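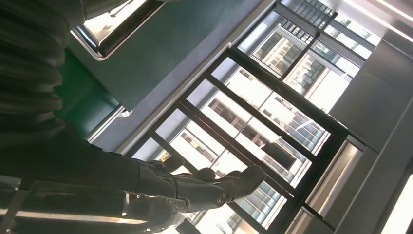
Dark shapes against bright windows. Photo: Finside

Registration Rules Should Not Decide Who May Pray

By Selma Ivanov

The district of Pistari requires every religious group that meets outside a licensed building to register its meeting place. The rule took effect in June. It applies to Baptist house churches, to the two Sufi circles near the rail yard, and to the Hindu families who share a rented hall in Kovadura. On paper it is neutral. My argument is that the procedure is where the harm is done, and that the procedure could be fixed without touching the law itself.

A group must submit a floor plan, the written consent of the property owner, and a list of 10 adult members with their home addresses. The district office then has eight weeks to reply. If it does not reply, the application is treated as refused. A refused group may apply again, but it may not meet in the meantime.

The last two provisions work together. An official who wishes to block a congregation does not have to write a refusal, give grounds, or sign anything. He has only to leave the file alone. The applicant receives no document, and the district court will not hear an appeal without one. 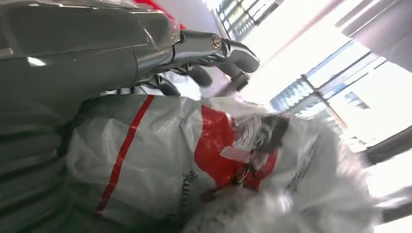

The office's own summary lists 302 applications. Of these, 37 were approved. The remainder are entered in a single column headed "closed," which combines written refusals, withdrawn files and files on which the deadline passed. The office has declined to break the column down. Without that step, no outside reader can say whether small congregations are being turned away on the merits or simply left waiting.

The membership list raises a separate problem. In a town the size of Kovadura, a list of names and addresses is sensitive. A convert whose family does not know about the conversion has a clear reason not to sign. A group of 14 may therefore be unable to produce 10 signatures, and under the rule it does not exist. The lists are kept in an open filing room shared with the tax counter. I asked who had access and was told that access was "according to need."

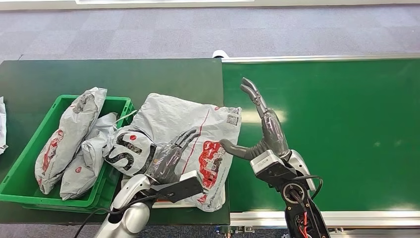

Thảo Mạc objects that I am treating a paperwork failure as a policy. The office is short of staff, the argument runs, and building permits and market licenses are also late. A silent refusal hurts a bakery as much as it hurts a church, and to single out worship is to ask for a privilege.

The point about staffing is fair. I accept that most of the delay may have no motive behind it. The comparison with licenses is weaker. A late market license costs money, and money can be repaid. A ban on meeting for prayer while a file sits in a drawer removes a right that the constitution does not make conditional on a permit. The police treat it accordingly: in the Perić Street case, the charge was unlawful assembly, with the pending application entered as evidence that the group knew it needed permission.
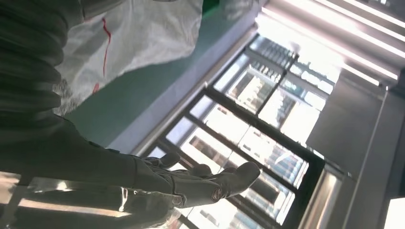
Three changes would deal with most of this. First, reverse the default, so that an application not answered in eight weeks is treated as approved. Several offices in the same building already work this way - the one for temporary street closures, for instance. Second, let a group that has applied continue to meet until it receives a reasoned decision in writing. Third, replace the membership list with a single named contact person. The district needs someone to call about fire exits and noise. It does not need the home address of every worshiper.

None of these changes requires a vote in the national parliament. The deadline and the form are both set by district order, and the district council can amend a district order at any regular session. The draft budget session is the next one. Council members who say they support freedom of worship can put the amendment on that agenda, and those who oppose it can say why on the record.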